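Stundico Desk Series
Set-up Guide, Section 8: Cable Grommet and Desktop Finish

Read this section before you place any equipment on the desk. The steps apply to all light wood tops with a pre-cut grommet hole. If your top has no hole, go to the section on rear cable trays.

8.1 Before you start

Keep the hardware bag closed until you reach the step that calls for it. Small parts roll off the top easily and can drop through the grommet hole. Put a tray or a folded towel on the floor under the hole while you work.

You will need:
A soft, dry cloth
A mild dish soap
A Phillips screwdriver
2 cable ties (supplied)

8.2 Fitting the grommet ring

1. Wipe the edge of the hole with the dry cloth. Remove any sawdust left from the factory cut.
2. Check that the edge is smooth. If you feel a splinter, sand it lightly along the grain.
3. Set the ring into the hole from above and press down with both thumbs until the rim sits flat against the wood.
4. Run a fingertip around the rim. If one side stands up, lift the ring out and start again.

CAUTION: Do not hit the ring with a hammer. The rim will bend and the wood around the hole can crack.

8.3 Running the cables

1. Unplug all equipment.
2. Feed the largest plug through first, from the top down. Then feed the smaller ones.
3. Pull enough cable through to reach the outlet with some slack. On a height-adjustable base, raise the desk to its highest position before you judge the slack.
4. Tie the cables together under the top with the supplied ties. Do not tie them to a moving leg.
5. Leave the hole open if you expect to change cables often.

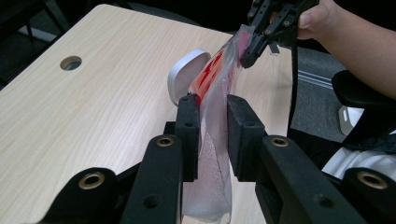 Fig. 8-2. Grommet hole with gray metal rim, and a translucent plastic bag over the desktop.

8.4 Plastic bags and the finish

Plastic bags can hold moisture on the inside as well as the outside. A damp bag left lying on the wood may leave a cloudy mark, and printed bags can transfer color to a light top.

1. Lift bags off the desk. Do not drag them across the surface, as grit under the plastic will scratch.
2. Wipe up any drops at once, working with the grain.
3. Check the rim of the grommet for water. Dry it with a corner of the cloth.
4. If liquid has gone through the hole, switch off the power at the wall and unplug everything before you touch the cables.

WARNING: Never place a power strip directly under the grommet hole. Mount it at least one hand's width to the side.

NOTE: A cloudy mark will often fade in a day or two if the surface is left uncovered. If it does not, use the dish soap, well diluted, on a barely damp cloth and dry the area right away. Do not use furniture polish on a new top - it softens the finish and attracts dust.

8.5 Spare parts

Replacement rings are sold in pairs under part number 3317. Write to Stundico Customer Parts, attention Melina Kontogiannis, and give the name of your desk model and the finish of the ring.

Section revised September 28, 2024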